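From: Mogens Lykkegaard
To: small-shop-automation list
Date: 08/04/2025
Subject: Re: Vonovari pick-and-sort kit, anyone bought it?

Vlasta Golob wrote:

> Has anyone here put real money down on the Vonovari kit? We are a
> two-room resale and consignment place, a bit of everything, and the
> sales rep has been after me since the trade day. He says the arm and
> gripper come with a model that has "already seen" every kind of
> household object in simulation, so there is no teaching to do. You
> bolt it to the bench, tell it which bins are which and walk away. He
> also says the trial license includes the simulator, so I can check
> all this for myself before I sign.
>
> I like the idea. Intake sorting is the job I can never keep people
> in. But I have been burned by the label printer people and I would
> like to hear from somebody who isn't on commission. Mogens, didn't
> you get the trial? What does it do with glass? What does it do when
> the bin is a mess? And is the service plan worth it or is it one of
> those things where you pay for a phone number?
>
> Vlasta

Vlasta,

Yes, I had the trial, and I ran it for most of July. I haven't bought and I don't think I will at the current terms, but I'll try to be fair, because there are a couple of people on this list who like it and I don't want to spend the week arguing with Sorin again.

First, what you get. The trial license is simulator only. No arm, no gripper, no bench mount. You get a download, a login that stops working when they say it does, and a folder of ready-made scenes with household stuff thrown around in them. The kit itself is the thing you'd pay for, and your rep will happily let you run the two together in your head. Everything I say below is about the simulator unless I say different. I have seen the real arm once, at Osten, for maybe the length of a coffee, and it was picking up identical cardboard boxes. I could teach my nephew to do that and he'd be cheaper.

On "already seen every kind of household object". I asked for the object list. It took 2 emails and a phone call, and what came back was a spreadsheet with 600 rows. That sounded like a lot until I sorted it. A great many rows are the same shape in a different color or size. Once I had thrown those out I was left with 38 kinds of thing that I would call different from each other if they came across my counter. I don't say that's useless. But you run a consignment shop. You'll get 38 kinds of thing out of one dead aunt's hallway closet.

The scenes are mixed, I'll give them that. They don't cheat by lining everything up. You get bottles next to pictures next to bank cards next to bits of who knows what, at whatever angle, with proper shadows, and the view you work from is the one down at the gripper, so you have to judge things the way the machine would.
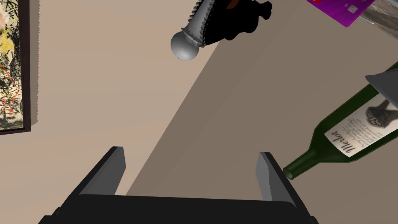
What I couldn't get anyone to tell me is what any of it weighs. I asked whether a wine bottle in the simulator is full or empty. The answer was that mass is "randomized within a sensible range". All right, but a full bottle of Merlot and an empty one are different jobs, and the full one is the one I have to pay for. Same with friction. A dusty bottle and one that's been through the sink don't hold the same in two flat fingers, and if the number behind that was picked out of a hat then the success rate was picked out of a hat too.

Which brings me to glass, since you asked. I set up 50 tries on a bottle lying on its side, moving it a little each time. I'm not going to post a percentage because I don't trust my own setup enough and someone will put it in a slide. What I will say is that when it went wrong it nearly always went wrong in the same way. It went for the neck. It would close on the thin end, start the lift, and the body would swing down and the bottle would roll out of the fingers. In the simulator the bottle lands and lies there looking fine. There is no breakage in the software at all. I asked about that as well. "On the roadmap."

Flat things were worse. Anything like a payment card or a postcard lying flush on the surface, the gripper just pushed it along. Two stiff fingers with a bit of an angle on the tips are not going to get under a card unless something stops the card moving. Their demo video shows a card being picked up, and if you watch the start again you'll see it's leaning on something. For my shop that doesn't matter much. For yours, with all the paper and ephemera, I'd guess it's a good part of intake.

Framed pictures I gave up on. It found the edge all right, and closing on the edge is a sound idea for a small one. For a big one, lifting by one side puts the whole weight on the corner joint. I repair frames. I know what that does to an old glued miter. The software doesn't, and scored it as a success every time the thing left the ground.

Messy bins: so-so. It's better than I expected when there is air between the objects, and it slows right down when things overlap. I had one run where it spent longer deciding than it would have taken me to empty the bin, wash it and put the kettle on. Nataša Mujić told me at Osten that the newer release is quicker at this and she has no reason to fib, as she went with a different supplier in the end. I haven't tried the newer release. My login had run out by then and the rep wanted a letter of intent before he'd extend it.

Now the service plan. Read it. Read the second page especially. It covers the arm and the controller. It doesn't cover the finger pads, which wear, and it doesn't cover "model performance on customer objects", meaning that if it can't pick up your stuff, that's your problem. For that you need the add-on, where you send them photos and measurements and they build your objects into the simulator and retrain. The price of the add-on isn't printed anywhere. I was quoted one number on the phone and a different one in writing, and I'll leave you to guess which was bigger. Remember that the whole pitch was no teaching to do.

The response time in the plan is also worth a look. It says next working day, but it is next working day for a reply. A visit is "as scheduled". I asked where the nearest technician was and got told Duladberg. Look it up on a map and work out what as scheduled is going to mean for you in the winter.

To be fair to them:

The install of the trial was painless. It ran on my ordinary office machine, slowly, but it ran.

The manual was written by a person. Mirjana Dervishi's name is on it and when I wrote in with a question about bin zones she answered it herself, properly, and admitted one of the diagrams was wrong. If the sales side worked like that I'd have a better opinion of the company.

The emergency stop arrangement on the real arm looked sensible to me, and it didn't hit anything while I was standing there.

If your intake is mostly one kind of thing (and I mean really one kind, like the Lazarević warehouse with their jars) I can see it paying its way. They seem happy. They also had an engineer on site before they ever signed, and their jars are all the same jar.

Sorin Vidmar will tell you I'm judging a robot by a video game. He said so in the last thread and I've thought about it since. My answer is that Vonovari are the ones who handed me the video game and told me it was proof. Either it's good enough to train the thing on, in which case I'm allowed to judge by it, or it isn't, in which case what did they train it on? I'd like an answer to that from someone. Sorin, if you have the real kit on your bench now, please run a full bottle and an empty one and tell us what happens, and put a towel down.

What I'd do in your place, Vlasta, is pack one crate with a normal morning's intake. Don't pick it out, just take what came through the door. Put a bottle in if there isn't one. Then tell the rep you'll sign the day you see the arm empty that crate into the right bins with you standing next to it and his hands in his pockets. If he offers you a simulation of the crate, say thank you and go home.

And don't sign the letter of intent to get a longer trial. I had my brother-in-law read it and there's a deposit clause near the bottom — refundable, but against future purchases only.

I still have my notes and the object spreadsheet with my own column added. There's nothing in the trial terms about not sharing it that I could find, but I'd sooner send it off list. Write to me directly if you want it. Same goes for anyone else who's being called by the same fellow.

Mogens

P.S. Does anyone have a source for replacement belts for the old tabletop conveyor, the green one we all bought? Mine is fraying on the motor side and the shop I used before has stopped answering.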